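Pundbridge Film Weekend – Frequently Asked Questions

Where do the screenings take place?
All features are shown at the Henare, on Stikness Road. Shorts are in the smaller room upstairs. The box office is on the ground floor, to the left of the main doors.

How do I get a ticket?
You can book through our website or at the box office, which opens at 13:00 on screening days. Online sales for each film close 2 hours before it starts. After that, any seats left are sold at the door.

What does a pass cover?
A pass gets you into every feature and every shorts programme. It costs £49 and you still need to reserve a seat for each film. The opening night film is not included, as it is sold separately.

Are seats numbered?
No. The main room holds 400 and you can sit where you like. Doors open 20 minutes before the film.

What if I arrive late?
We let people in during the first ten minutes. After that it is up to the front of house staff, and you may be asked to sit at the back. There are no trailers or adverts, so films start at the time printed on the ticket.

Can I get a refund?
We refund tickets if a screening is cancelled or moved to another day. Otherwise we can swap your ticket for another film, provided you ask before your screening begins. Passes cannot be refunded once they have been used.

Are the films suitable for children?
Most have not been rated by the national board, so we give our own age guidance on each film page. Several features this year are for over 18s only – please bring proof of age. The Saplings shorts programme is suitable for all ages.

Do you show films with subtitles?
Yes. Every film not in English has English subtitles. English-language films have captions where the distributor can supply them, and these are marked CAP in the listings.

Is there step-free access?
Yes, to both rooms. The lift is behind the box office. Wheelchair spaces can be booked by email, and a companion goes free.

Can I bring food?
Cold snacks and soft drinks are fine. The café closes when the last film starts.

How do I submit a film?
Submissions for next year open in August on Runex, the online entry system we use. We take features and shorts finished within the past 2 years. The limit for a short is 13 minutes, including credits. We reply to everyone who enters, but we can't give notes on individual films.
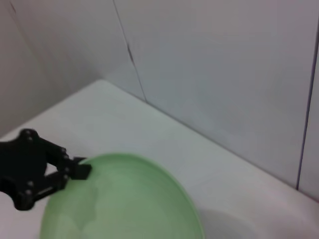 Gripper and light green bowl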